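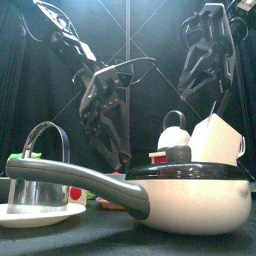

Doubters wanted: visitor panel for the Wekau open day

Wekau is looking for people to come to its January open day, watch two robot arms do kitchen chores at a table, and tell us in writing what they thought. No background in engineering is needed. We would like you to arrive unconvinced, and we don't mind if you leave that way.

Some history. At the last open day we handed out 826 comment cards. Nearly 200 came back, and most of them said "amazing" or "very cool." One asked how long it takes to put a lid on a pot compared with a person doing it. That was the only card we got any use from. The panel is an attempt to get more like it.

What you would be watching

The program is called Culon. The arms work with pots, dishes and play food on a tabletop, the sort of thing a child has in a toy kitchen. Please keep that in mind when you hear the word "kitchen" from our side of the room. There is no stove to burn yourself on and no dinner at the end. A task that looks good at this size may not mean much in a house with a full sink and a dog underfoot, and we want panel members who will say so.

Expect waiting. Setting up between runs is slow, and some runs will be stopped partway. We are not going to cut those out of the visit or talk over them with a slide show. 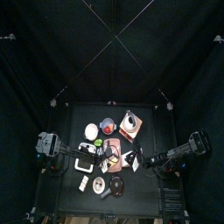 Each session lasts 2 hours. You sit through a set of runs, fill in a form called Pace while you watch, and then have time to question the staff. The form asks what you saw the arms do, when you think a person stepped in, and whether you would want the same job done in your own home. There is a blank page at the back. Use it.

Who we want

Adults who cook, clean, wash up or look after someone at home, for pay or otherwise. People who have worked a line in a restaurant or a school cafeteria are especially welcome. So are people who have bought a gadget that was supposed to save them time and now keep it in a cupboard.

We can't take anyone who works for Wekau or for our partner Turkomar, or who lives with someone who does.

What you get

A flat payment of $200 per session, paid whether you finish the form in praise or in a temper. Parking is free. Coffee is provided and is made by a person.

How to apply

Write to the open day desk at Wekau and quote reference 2344. Tell us in a few lines what you do all day and one claim about home robots that you don't believe. Please don't send a resume. Morning sessions start at 9:30 and afternoon sessions at 1:30, so say which you prefer. Applications close at the end of December. We will reply to everyone, including those we can't fit in.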